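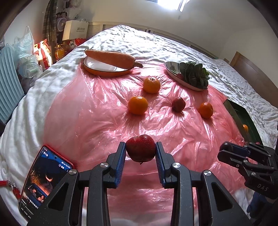

*Fig. 1 – Red apple between two blue ribbed pads.*

## 4. Fitting the winch and getting the first rope on

Right, if you've got this far the bumper is off, the Jurić mounting tray is bolted to the chassis rails, and you've got a pile of bolts in a tub somewhere. Well done, that was the boring part. This section covers the Duvari winch itself: dropping it into the tray, running the cables, wiring in the isolator and winding the rope on under load. I've fitted a fair few of these now (my own twice, thanks to a puddle that wasn't a puddle) and I'd set aside a whole afternoon for your first one.

The instructions are for the 12-volt model with synthetic rope. If yours came with steel cable, steps 1 to 14 are the same, but read the note on fairleads before you start.

### What you'll want to hand

- The winch, its four long bolts and the square nuts that go with them
- The control box and its bracket
- The Ridora isolator switch with its red key
- Two long battery cables and two short motor leads (check them now, not at the end!)
- A torque wrench that goes up to at least 72 Nm
- 13 mm, 17 mm and 19 mm sockets, plus a 17 mm spanner
- Copper grease, cable ties, split conduit
- A second person for the lift

> **Caution:** Disconnect the battery before you touch any cable, negative lead first. The supply to a winch can push hundreds of amps through a dropped spanner, so take your rings and watch off too.

### Putting the winch in the tray

1. Put the winch on the bench and pull the clutch lever to FREE. Turn the drum by hand. It should go round smoothly with a bit of drag. If it grates or catches, stop and send it back before it's been bolted to anything.

2. Slide the four square nuts into the slots in the winch feet. They're a snug fit and love to fall out when you tip the thing, so I put a dab of grease on each one to hold it in.

3. Lift the winch into the tray with your helper, the motor on the passenger side. Keep your fingers out from under the feet. The rope should come off the **bottom** of the drum, towards the fairlead. If it comes off the top you'll be pulling against the mounting in a way it was never meant for, and the brake won't hold properly either.

4. Start all four bolts by hand from underneath. Don't tighten any of them yet. If one won't start, loosen the two tray bolts nearest to it by a turn and wiggle the winch.

5. Once all four are in, nip them up in a diagonal pattern, then torque them to 72 Nm in the same order. Go back to any tray bolts you loosened and do those up again to the figure in section 3.

6. Mark each bolt head with a paint pen. It takes seconds and you can see at a glance later on whether anything has moved.

**Note:** The bolts in the box are the right length for the Jurić tray. If you've got a different tray, measure how far the bolt goes into the nut before you tighten. You want every thread in the nut filled, with the bolt stopping short of the winch casing. Kalliopi Lazarević used longer ones from her spares drawer on the club's old pick-up and put a neat dent in the gearbox end.

### The control box

7. Decide where the box is going. It'll sit on top of the winch on its own bracket, which is tidy, or you can mount it under the bonnet, which keeps it out of the mud. I prefer under the bonnet – the short motor leads will only just reach on most cars, though, so hold it in place and check before you drill.

8. Fix the bracket with the two 13 mm bolts and the lock washers supplied. The plug socket should face down or sideways so water can drain out.

9. Connect the motor leads. They're marked A, F1 and F2, and the colours match the rubber boots on the terminals. The earth lead goes to the unmarked stud at the bottom of the motor. Hold the inner nut still with the thin spanner while you tighten the outer one. If the whole stud turns you can break the connection inside the motor, and that's a strip-down job.

10. Push the boots all the way down over the terminals.

### Wiring and isolator

11. Mount the Ridora isolator somewhere you can reach from outside the car with the bonnet open, or on the dash side of the bulkhead if there's room. Mine's beside the battery. Borislav Kadrić has his poking through the grille and he's very pleased with it, but he does lose a lot of keys!

12. Run the positive cable from the control box to the isolator, and a second length from the isolator to the battery positive. Sleeve the whole run in split conduit. Keep it at least a hand's width from the exhaust manifold and clear of the steering shaft, then turn the wheels from lock to lock and look again.

13. Run the negative cable straight back to the battery. Please don't take a short cut to the nearest bit of chassis. It'll work in the driveway and then go weak on you half-way up a wet bank.

14. With the isolator key **out**, reconnect the battery, positive first. Put the key in and turn it on. Nothing should happen. If the solenoid clicks or the drum moves by itself, turn it straight off and look at steps 9 and 12 again.

> **Caution:** Never leave the hand control plugged in when you're not using the winch. Turn the isolator off and put the key in your pocket.

### Winding the rope on

Lots of people skip this bit. The rope comes on the drum from the factory, but it's wound quite loosely, and the first proper pull will drag the top layer down between the lower ones and jam it. You need to pull it all off and wind it back on with some weight behind it.

15. Find a long, flat bit of ground with a slight upward slope and a solid anchor at the top. A large tree with a strap round it is fine. Check behind you for people, dogs and parked cars.

16. Set the clutch to FREE and walk the rope out by hand until there's one full layer left on the drum. Leave that layer alone, as it's what grips the drum. Clip the hook to the strap with the shackle pin done up fully and backed off a quarter turn.

17. Lay a damper over the rope, half-way along. A heavy coat will do.

18. Set the clutch to ENGAGED and check the lever has really dropped home. Put the car in neutral with one person in the driver's seat, foot resting lightly on the brake. A small car of 1,450 kg wants a bit more brake than you'd think; a loaded estate at 2,000 kg hardly needs any.

19. Plug in the hand control, stand well to the side, and winch in with short bursts. Each turn should lie tight against the last. If it starts to pile up on one side, stop, let off the tension and steer the car a little the other way.

20. Rest the motor for a minute after each car's length or so. Put your hand near the casing (near it!) and if you can feel the heat coming off, give it longer.

21. For the last stretch, put the handbrake on, unhook from the strap and feed the rope in by hand with the control in your other hand. Stop when the hook is an arm's length from the fairlead, then tap it in a click at a time. Wear gloves and hold the hook by its strap.

**Note on fairleads:** synthetic rope goes with the smooth aluminium hawse, steel cable goes with rollers. Don't swap between them. If rollers have ever had steel through them they'll have picked up burrs, and those will shred a new synthetic rope in an afternoon.

### Checks after the first outing

- Bolt marks still lined up, on the winch and on the tray
- Cable terminals tight, boots still seated
- No rub marks on the conduit
- Rope free of grit – if it's muddy, pull it out, rinse it with plain water and let it dry before it goes back on
- Clutch lever moves freely in both directions

After that, look it all over every 6 months, and run the winch in and out under light load even if you haven't needed it. Mine gets done each December before the winter green-lane runs. Water sits in the motor end otherwise and the brushes stick.

### If it won't go

**Click but no movement.** Low battery, nine times out of ten. Start the engine and try again. If it's the same, check the negative cable at both ends.

**Nothing at all.** Isolator key, then the hand control plug. Snežana Dimitriou spent a whole lunch stop testing solenoids on hers with the key still in the glovebox.

**Works out but not in.** F1 and F2 are fine but the control switch or one side of the solenoid isn't. Try another hand control if you can borrow one.

**Motor spins, drum doesn't.** Clutch lever isn't home. Rock the drum by hand while you move it across, and never force it with the motor running.

Section 5 covers the recovery points and the rear step. Keep the spare square nuts, you'll need two of them for that.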